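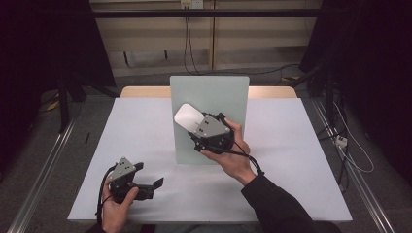

Taller Brallomero. Curso de mantenimiento de superficies
Apuntes de la unidad 4: el tablero vertical de mesa

Objeto de la unidad
En las unidades anteriores hemos trabajado con superficies horizontales, donde el peso de la mano ayuda y el líquido se queda en su sitio. En esta unidad pasamos a la superficie vertical pequeña, es decir, el tablero que se pone de pie encima de una mesa y que se usa para escribir, para separar dos puestos o para presentar una pieza. Es una superficie sencilla, pero tiene dos dificultades: el tablero se puede mover cuando lo empujamos y el agua baja siempre hacia el canto inferior.

Terminología
Llamamos cara a la parte grande y plana del tablero. Llamamos canto a cada uno de los cuatro lados estrechos. La esquina puede ser viva o redondeada; la redondeada se limpia con más facilidad, porque el paño no se engancha. Llamamos base a la superficie sobre la cual se apoya el tablero, sea la propia mesa o una protección colocada encima de ella. Llamamos borrador a cualquier pieza que se desliza por la cara y cabe en una mano, también cuando su forma no es la del borrador escolar.

Preparación del puesto
Antes de empezar se retira de la mesa todo lo que no se va a usar. Se coloca la protección clara y se alisa con la mano desde el centro hacia los bordes. Preferimos el color claro por un motivo práctico: el polvo de tinta que cae del tablero se ve enseguida. El tablero se coloca hacia el fondo, con espacio libre delante para apoyar el antebrazo.
Si hay cables en el suelo o en la pared, se revisa su recorrido y se dejan lejos de los pies. Un tirón de un cable puede mover la mesa entera.

Comprobar la estabilidad
Se toca el canto superior con un dedo y se empuja con suavidad. Si el tablero oscila, hay que corregir el apoyo ahora y no durante la pasada. Los tableros de la serie Lelden que tenemos en el taller llevan un pie que gira 180 grados; comprueben que está abierto hasta el final. Los de la serie Alva no llevan pie y necesitan siempre una mano en el canto.

La pasada en seco
1. Se toma el borrador por su parte posterior, sin tapar con los dedos la zona que toca la cara.
2. Se apoya primero un extremo y después el resto. Si se apoya todo de golpe, el tablero recibe un pequeño impacto y puede desplazarse.
3. Se avanza de arriba hacia abajo, en líneas paralelas. Cada línea cubre una parte de la anterior.
4. La presión debe ser la misma en toda la línea. Es frecuente apretar más en el centro y menos cerca de los cantos, y entonces queda un marco de suciedad.
5. La otra mano queda cerca de la base, preparada para sujetar.

Al terminar se mira la cara desde un lado, con la luz rasante. De frente muchas marcas no se distinguen.

La pasada húmeda
Solo se hace si la pasada en seco no ha sido suficiente. El paño se humedece y se escurre bien. Nunca se pulveriza el producto directamente sobre la cara, puesto que las gotas llegan al canto inferior y allí permanecen. Después se seca con un segundo paño, empezando otra vez por arriba. El tablero se deja de pie 15 minutos antes de escribir en él.

Los colores pálidos
En los tableros verdosos o grises muy claros, la tinta vieja deja una sombra que en un tablero blanco sería más evidente. No conviene frotar con abrasivos. El lijado fino que usábamos en la unidad 2 (grano 3.000) era para otro material y aquí está prohibido: quita el brillo y la tinta entra todavía más.

Ejercicio para casa
Elijan un panel pequeño que se pueda poner de pie y limpien la mitad izquierda en líneas verticales y la mitad derecha en círculos. Anoten qué mitad muestra más marcas con la luz lateral y en qué zonas. Media página es suficiente.

Entrega y material
Las notas se entregan en papel antes de las 17:00, en la bandeja de Tendinari que está a la entrada del aula. Los paños usados van a la bolsa de lavado y los borradores se guardan con la cara de trabajo hacia arriba.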